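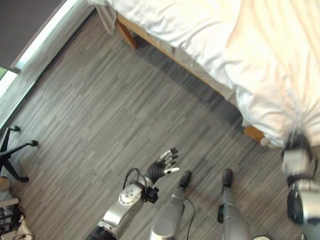

Dokside Guest Rooms
Robot-assisted bedmaking: floor safety check, with comments
Site: Fivholm building, upper floor
Period: July
Ratings used: OK / Partly / Not OK / Not checked

The check covers rooms where the robot handles the bed linen and a room attendant does the rest. It follows the same order as the manual-handling check we already use for housekeeping, so the two can be filed together. Comments from attendants were taken at the end of the shift and are given without names.

1. Before the robot enters the room

1.1 Guest has checked out and the room shows as released on the board.
OK

1.2 Attendant has walked the room first and lifted anything off the floor.
Partly
Comment: Done in every room we followed, but quickly. Small things get missed, especially pale ones near the bed. Walk the side where the robot will stand last, right before it comes in.

1.3 Chairs and other furniture on casters are out of the path to the bed.
Partly
Comment: The desk chair is normally pushed toward the window and left there. This is acceptable if the robot comes in from the door side. The room card doesn't say so and it should.

1.4 Bags, chargers and loose cords are off the floor.
Not OK
Comment: Attendants were told to clear "the walkway." They read this as the strip between the door and the bed. Wording to be changed to "the whole floor on the working side."

1.5 Curtain open or lights on.
OK

2. Position at the bed

2.1 Both feet flat on the floor before the arms start.
OK

2.2 Attendant stands on the far side of the bed or by the door, never between the robot and the bed.
Partly
Comment: One attendant stepped in to straighten a corner while the arm was still moving. She said it was habit, after years of working beds in pairs, where you reach across the other person all day. No contact. The rule was repeated and she had no objection to it. We would expect the same from anyone in the first 2 weeks, and new starters should be shown this item in a room, with the machine switched on.

2.3 Stop button within reach of the attendant.
OK
Comment: The handheld stop is worn on the apron. The clip is weak. Replacement clips requested from Trullen.

2.4 Minimum distance while arms are moving: 3 feet.
OK in the larger rooms. Not OK in the Bunting rooms.
Comment: The Bunting rooms are too narrow to keep this distance unless the attendant waits in the doorway. Until the layout is looked at again, those beds go back to being made by hand, and the time allowance goes back with them. 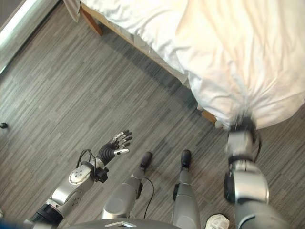 3. Handling the linen

3.1 Grip is on fabric only, clear of the bed frame.
OK

3.2 The hand that isn't gripping stays clear of people and furniture.
OK
Comment: Several attendants said this hand bothers them more than the one doing the pulling. They don't know what it will do next. The induction sheet covers only the gripping side. Add a line about the other hand.

3.3 Torn or snagged linen is reported.
Partly
Comment: Tears are being put in the normal laundry bag with no note. Under the old routine the person who found a tear was often afraid of being blamed for it, and that hasn't gone away. Use the colored tag. No name is needed on it.

3.4 Mattress lifting.
Not checked
Comment: The robot isn't cleared to lift mattresses. Attendants still do this and it is still the heaviest part of the job. Anyone who thought the robot would take it over was told wrong, and a few people had been.

4. Floor and trip hazards 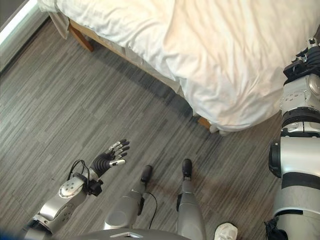 4.1 Trips are still the most common entry in the Fivholm accident book, and they were before the robot came. What has changed is who looks at the floor. An attendant making a bed by hand kicks things aside without thinking about it, while an attendant supervising looks at the machine. With the duvet hanging nearly to the floor on the working side, the space under the bed is hard to see into, and a small white item lying on the gray planks by the robot's right leg is easy to pass over when you're watching its arms. The check at 1.2 has to catch these. Rated Partly.

4.2 Duvet hem doesn't lie on the floor after the robot has finished.
Not checked

4.3 Floor is dry where the robot will stand.
OK
Comment: Mopping now comes after the bed. Attendants prefer the old order and have asked why it changed. Give them the reason in writing.

5. The attendant's work

5.1 Breaks taken as scheduled.
Partly
Comment: Supervising counts as work, including when there is little to do with the hands. Two shift leads had been treating it as rest time. Corrected during the visit.

5.2 Room targets adjusted.
Not OK
Comment: The target was raised by 5 rooms a week when the robot started. It assumed no stops. There are stops. We recommend going back to the earlier target until there are 10 full weeks of shift logs to work from.

5.3 Strain and soreness.
Partly
Comment: Less bending at the bed, and people notice it in their backs. More standing still, and they notice that too. A stool in the corridor is no use during supervision. Floor mats don't work either, as they are a trip hazard under section 4. Open item.

5.4 Attendant can refuse to run the robot in a room that looks unsafe.
OK
Comment: Known to everyone we asked. Used in the Bunting rooms, with no trouble for the person who used it.

6. Actions

Reword 1.4 on the room card – housekeeping office
Add chair position to the room card – housekeeping office
New apron clips – Trullen
Free-hand line in the induction sheet – training
Bunting rooms made by hand until further notice – shift leads
Target review – Dokside management, with an attendant present

Next check uses this same form. Keep the comments from this one attached to it.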